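3.2 Collection of demonstrations

Demonstrations were gathered by teleoperation at the Zudcombe laboratory, with each operator working one arm at a time. The view from the wrist camera was stored together with joint positions and gripper opening. An episode began with the arm in its rest pose and ended when the operator pressed the foot switch – failed attempts were kept and labelled as such. In all, 2616 episodes were recorded, of which 2000 were used for training and 500 for validation; the remainder were set aside for the tests in Section 5.

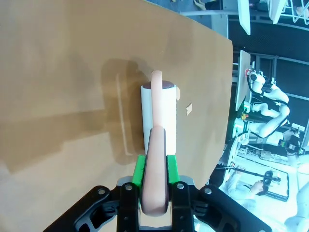 Figure 3. Wrist camera view during an episode, with a pink rod-shaped object held between the green finger pads and a white cylinder standing on the board.

Operators were told to vary their approach angle between episodes and to avoid correcting a grasp once the fingers had closed. The second instruction proved hard to follow. In a first round, 55 episodes contained a visible regrasp, and these were split at the point of release and relabelled by hand (E. Zwane and J. Bittencourt, working separately). Where the two labels disagreed, the earlier release point was taken. Lighting was not controlled, so the shadows on the board differ between sessions.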